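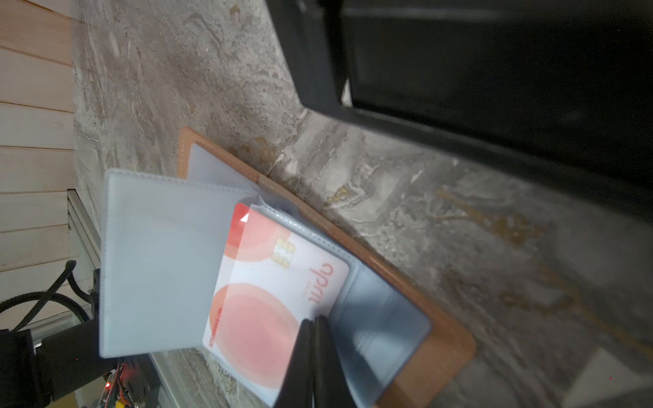 Ladberg is a table of live set lists played by amateur and semi-professional bands in the Irnside area. It holds 817 sets by 77 acts, one row per song played, in running order. The unit of record is the set and not the evening, so a band that plays two halves with a break has two entries sharing a night_id. Entries are layered in the same way as the leather card holder in the photo, where clear plastic sleeves turn like pages and the white card with the red circles sits in its own pocket: a set is the holder, a song slot is a sleeve, and whatever was played is filed in the slot. A slot may be empty. Empty slots are kept, as they mark a song that was listed on paper and dropped on the night.

Files

sets.csv: one row per set (set_id, night_id, act_id, venue_id, month, start_time, source)
slots.csv: one row per slot (set_id, position, song_id, key, capo, dropped)
songs.csv: title, writer credit as given, cover flag
acts.csv: act name, usual line-up, home town
venues.csv: 37 venues, with stage type and house PA where known
notes.txt: free-text remarks, keyed by set_id

All files are UTF-8 with Unix line endings. Fields are comma separated and quoted only where needed. A missing value is an empty string. Do not read the key column as a number or a date; some spreadsheet programs will try.

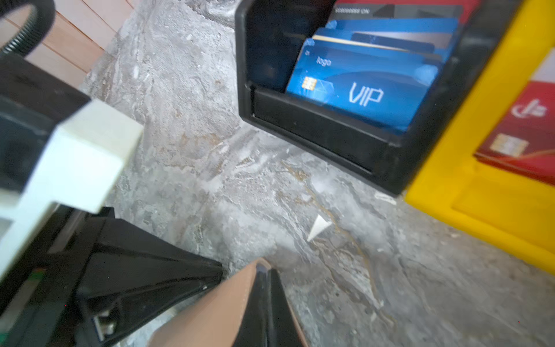
The position column starts at 1 and has no gaps within a set. Encores carry on the numbering and are marked in notes.txt only. Medleys are split into separate slots when the players named the parts, and left as one slot when they did not. Keys are written as sounded, so a guitarist playing G shapes with a capo at the second fret is entered as A, capo 2. Flats are written with a lower-case b.

Sources

Paper lists handed over by the bands make up most of the collection. The rest were typed from desk recordings made at Galness, the largest venue in the table. The source column reads "paper", "desk" or "both". Where the two disagree, the desk recording wins for order and the paper list wins for titles. Titles in Welsh and Gaelic are given as the band spelled them.

Start times come from the paper list if one was written there, otherwise from the venue's running sheet. They are planned times. Actual times were not collected.

Cleaning

Song titles were matched with Lungu, a small command-line script kept in the tools folder. It folds case, strips punctuation and compares what is left. Matches below the threshold were checked by hand by Adebayo Akinola, who also maintains the table. More than 20 titles could not be resolved and have a song_id beginning with X. Instrumentals announced only as "the slow one" or similar are in this group.

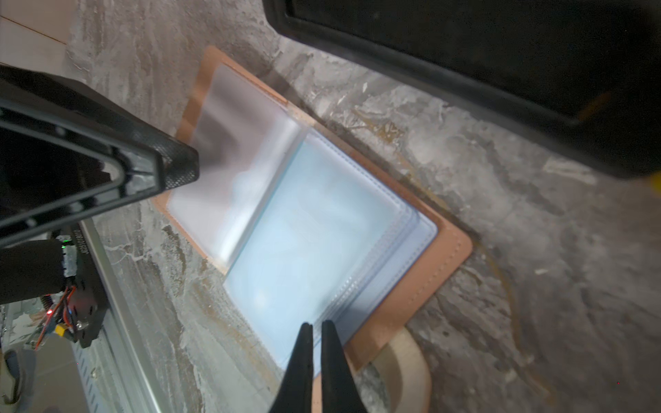
Duplicate rows were removed where two members of the same band had sent in the same list. Crossed-out songs were kept with dropped set to 1. Songs pencilled in the margin were given a slot only if a desk recording confirmed them.

Known problems

Jazz acts are thinly covered and their keys are often missing.
Two acts changed name part way through. They keep one act_id and the later name.
The cover flag follows what the band wrote and has not been checked against any catalogue.
Venue capacity was dropped in the January release after too many conflicting values.
Solo spots within a band's set are not marked.

Use

The table suits work on running order, repertoire overlap and choice of key. It should not be used to work out royalties. Set lists were given with the consent of the acts, and any act may ask to be withdrawn, in which case its rows go at the next release and the old archive is replaced.

Corrections should quote the set_id and the position. Please send changes to one file at a time, sorted as in the original.

Home Files Issues Releases Licence Contact Back to top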